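Gripper Comparison Working Group
Minutes, October meeting
Start 2:00 p.m., small meeting room and dial-in

Attending: Oi-ling Cheng (chair), Wian Makhubela, Cheuk-hei Yen, Malachy Dolan
Dialed in: Siu-fong Kwan (left after item 4)
Notes: Malachy Dolan

1. Previous minutes

Accepted with one correction. Under controllers, "Surnodgate will supply firmware" should read "Surnodgate has been asked to supply firmware." Malachy to fix the copy on the shared drive.

2. Open actions

Wian has replaced the cable on the bench arm. Closed.
Cheuk-hei to write up the camera mount offsets. Still open, carried over.
Siu-fong to ask Peñalver for a second set of finger pads. Asked, no reply yet. Carried over.
Oi-ling to confirm the budget line for the spring. Confirmed, closed.

3. Simulation runs, Grarketti and Plitelix grippers

Cheuk-hei reported. The full batch finished overnight, 3,192 grasp attempts split evenly between the two gripper models, same arm and same controller settings for both. Of these, 758 were on the thin-stem part, the one everybody has been complaining about. The rest were blocks, cups and the flat tray.

On blocks and cups there is nothing to choose between the two. On the tray the Plitelix closes a little late and pushes the tray along before it grips. Wian thought this was a force threshold left over from the old controller profile. Cheuk-hei will check the profile before anyone changes the model.

The thin-stem part took up most of the discussion. The stem is narrow and the square plate puts the weight up high, so a small error in where the fingers close shows up as a tilt at the plate. Siu-fong asked whether tilt was being scored from the stem or from the plate. Cheuk-hei said the plate, taken from the simulator pose, with the wrist camera view saved alongside for checking by eye. Siu-fong asked that the write-up say so clearly, as the bench figures are measured at the stem and the two should not be put in one table.

The group looked at saved wrist camera views on the shared screen.
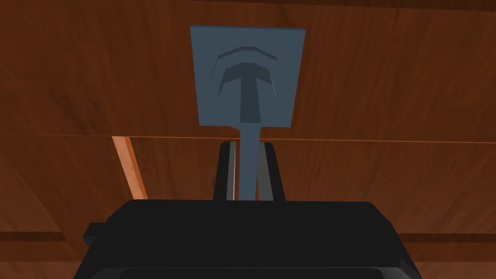 Item 3. Simulated wrist view, thin-stem part held between the fingers, plate with raised T emblem above.

Oi-ling asked if the emblem could be used as a marker for the camera, instead of sticking a printed tag on the part. Cheuk-hei said possibly. The raised shape is the same blue-gray as the plate, so the only contrast comes from shading, and a change in the lighting would change what the camera has to work with. Wian said he would sooner use the plate corners, which stand out well against the brown wood. Agreed to try both on saved views before spending bench time on either.

Malachy asked about the wood background. The real bench has a gray mat. Cheuk-hei has a gray version of the surface ready but did not want to switch halfway through a batch. Agreed that the next batch uses gray, and that the wood runs are kept and labeled.

4. Bench trials

Wian reported. He has done 76 bench grasps on the thin-stem part, all with the Grarketti. The Plitelix has not been on the arm yet - the adapter plate came with the wrong bolt pattern and has gone back. Wian does not want to draw anything from the bench figures until both have been run.

There was some disagreement over finger speed. Wian has been closing at the slow setting and the simulation uses the medium one. Siu-fong would like both run at medium. Wian was worried about marking the stem. Settled on slow for the first set on each gripper, then medium, with fresh parts for the medium set. The simulation will be rerun at slow to match.

Siu-fong left the call.

5. Controller

The Surnodgate unit drops its connection if the camera stream is started first. Starting the controller first avoids it. Malachy has put a note on the bench. Oi-ling wants a proper fix before the loan period ends and will write to Surnodgate again.

6. Other business

The bench area is booked by another group for 4 mornings next month. Wian has the list. Afternoons are free.
Spare parts drawer needs sorting. Left for now.

Actions

Cheuk-hei: check Plitelix controller profile; rerun thin-stem batch at slow speed, gray surface; camera mount offsets.
Cheuk-hei and Wian: emblem and plate corner test on saved views.
Wian: chase adapter plate; print fresh thin-stem parts.
Siu-fong: Peñalver pads.
Oi-ling: Surnodgate.
Malachy: correct previous minutes, circulate these.

Closed 3:20 p.m. Next meeting when the adapter plate is in, Oi-ling to send a time.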